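Dauda Flowers & Gifts
Seasonal position: bouquet wrapper and packer
Posted 24 Oct 2025

We are looking for two persons to join our wrapping room at Livier. The work is to wrap cut flowers in colored paper, put together small gift orders, and pack them for the morning delivery. Many of our customers add something to eat to the flowers, for example a bag of snacks, so you will handle both.

You do not need to be a florist. Hedvig Fjeld, who leads the room, will teach you our cone wrap during the first two weeks. It looks simple, but the paper must hold the stems firmly and must not press the heads of the roses. We ask that you have calm hands and that you like to repeat a thing until it is done well.

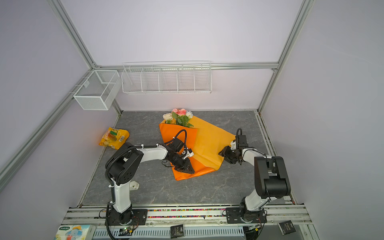 Roses in pink and cream, wrapped in our two-tone orange paper.

What we offer:
20 hours per week, with the possibility of more before the holidays
Start of work at 9 in the morning
A contract until the end of June
Flowers to take home at a reduced price

What we ask:
You can stand for most of the shift
You have no strong allergy to pollen
You can read an order sheet in English
Experience in a shop or a kitchen is welcome, but it is not required

Please write a short letter about yourself and bring it to the front desk, or send it with the form on this page. Kindly mention which weeks you can not work. Réjean McIntyre reads all the letters and will answer each of them. Those we invite will wrap one bouquet with us, and this trial is paid.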